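Hodden Bench Arm Kit, by Jimovano

We put this kit together for folks who build in a spare room or a shared shop, and we've tried hard to keep it friendly! You get the arm, the base plate with its bolts, a two-finger gripper and a printed guide, 67 pages long (sorry, we do go on a bit). Plan on a free evening or two, and a sturdy table you don't mind drilling. 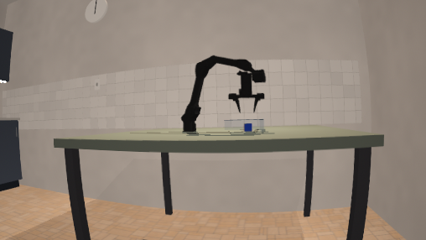

Once the base is bolted down, start with the blue cube lesson and run it slowly, with the fingers wide open on the way down. The guide walks you through setting the height, and you can save up to 300 positions, plenty for most home projects.

Price: $986
Spare finger set: sold separately
The February batch is gone; orders are open again as of May 16, 2024.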